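df says the disk is full, du says it is nearly empty. Which one is lying?

Last updated: Jun 10, 2024
16 shares

Beatriz Pacheco

I look after a small Linux box that runs a log collector called Kindgate. The partition for /var is 165 GB. According to df -h it is at 100 percent, and the collector has started refusing to write anything. So I ran

sudo du -sh /var

and it came back with 16G. I ran it again as root in a proper root shell in case sudo was doing something odd. Same number.

I have read a pile of pages that tell me to "clear the package cache" and "remove old kernels." I did the first one and got back next to nothing. The second makes no sense to me, as the kernels are in /boot and /boot is a separate partition. One page said to reboot and it will fix itself. Maybe it will, but I'd like to know what I am fixing, and I don't believe 149 GB of files can hide from du.

I also checked df -i because somebody always asks. Inodes are fine. Filesystem is ext4, nothing fancy, no snapshots. What am I missing?

3 comments

Plarberg

Sounds like a corrupted filesystem. Run fsck on it and then reboot. If that doesn't work the disk is probably dying and you should replace it, had the same on an old laptop.

Comment from Gajdoš: Please don't run fsck on a mounted partition because of this answer. There is nothing in the post that points to corruption. No I/O errors, no read-only remount.

Comment from Plarberg: it worked for me

Comment from Gajdoš: The reboot worked for you.

Sturkstead

I'd be wary of both the fsck advice and the idea that one of the two tools is lying. They measure different things. df asks the filesystem how many blocks are in use. du walks the directory tree and adds up the files it can find by name. If a file has been deleted but a program still has it open, the name is gone and the blocks are still taken. du can't see it, df can.

Given that you run a log collector, that is where I would look before anything else:

sudo lsof +L1

That lists open files with a link count below one, in other words deleted but still held. Look at the SIZE/OFF column and the PID column. If lsof isn't installed (plenty of minimal installs leave it out), you can get much the same from

sudo ls -l /proc/*/fd 2>/dev/null | grep deleted

which is ugly and doesn't show sizes, but it will do.

My bet is a logrotate rule, or a cron job someone wrote in a hurry, that runs rm on the active log and never tells the process to reopen it. The process keeps writing to a file with no name until the partition fills up.

There is a second possibility, and I wouldn't skip it just because the first one sounds good. If something was written to a directory before another filesystem was mounted on top of it, those files are hidden under the mount. To check:

sudo mkdir /mnt/look
sudo mount --bind /var /mnt/look
sudo du -sh /mnt/look

If the number jumps, there is your missing space. Remember to umount /mnt/look afterward, and do it before you start deleting things in there.

As for rebooting - yes, it would free the space in the first case. It would also wipe out the evidence, and you'd be back in August with the same full disk.

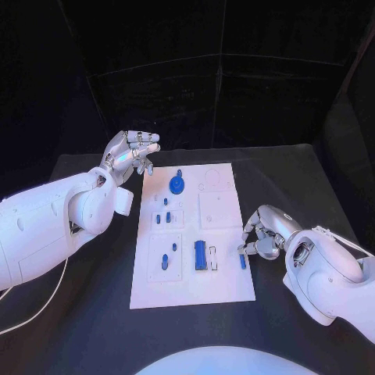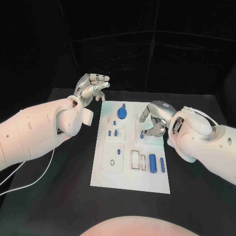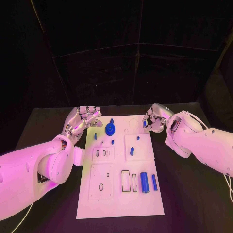 Freeing the space without a reboot

Restart the one service that holds the file. That closes the handle and the kernel releases the blocks. If you really can't restart it, you can empty the file through its descriptor. Say lsof shows PID 1687 and descriptor 3w:

sudo sh -c ': > /proc/1687/fd/3'

Check the numbers twice, there is no undo. And if the program didn't open its log in append mode, it will carry on from its old offset and leave you a sparse file that looks huge in ls. I have seen this trick recommended as totally safe. I don't agree. Restart the service if you can.

Then fix the rotation rule. Use a postrotate step that makes the program reopen its log. copytruncate also works, though it can lose a few lines during the copy, so read the man page first.

Comment from Beatriz Pacheco: lsof shows one deleted file held by the collector, 148 GB by its reckoning. I'm not convinced the last gigabyte is the same thing, but I can live with that for now. Going to look at the cron jobs.

Comment from Gajdoš: Reserved blocks and the journal don't show up in du either. I wouldn't chase one gigabyte.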